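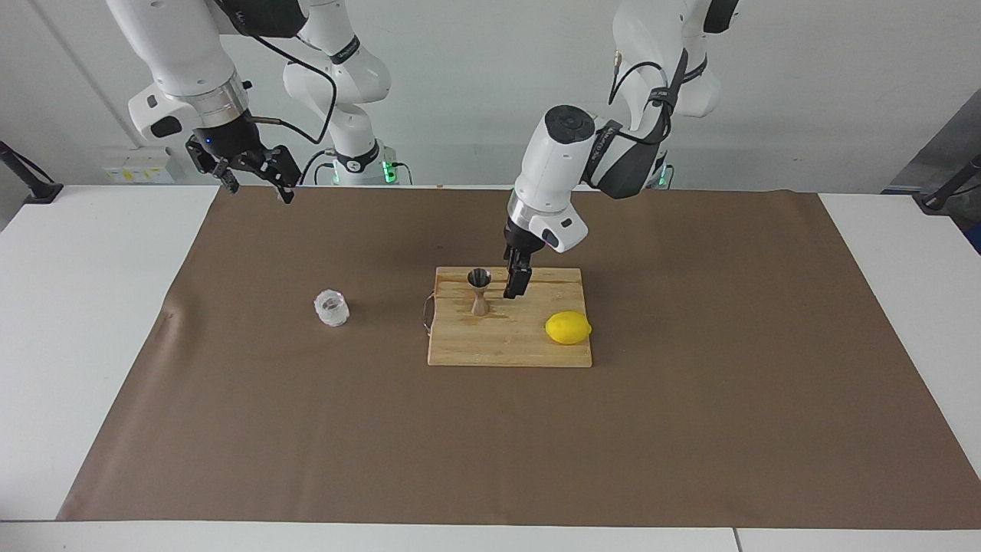
Pinheiro's note on my last sheet asked whether a board with stains has to be tossed, or if a good scrub will do. Scrub first, I'd say - stains alone don't fail a board, deep cuts do.

Bar prep check, station 7, December

Cutting board: OK. A few darker stains in the wood, so I'm keeping an eye on it. Oil it this month, please!

Jigger: OK. Ran my thumb around both rims (carefully) and found no nicks.

Short glass: OK, no chips. Keep it off the board while anyone's slicing.

Lemon: wash before cutting, even if you only want the juice.

Paper mat: change at close, sooner if it tears.

Knife: dull - sent out to Tredach, back in 2 days.

Next check 4 p.m.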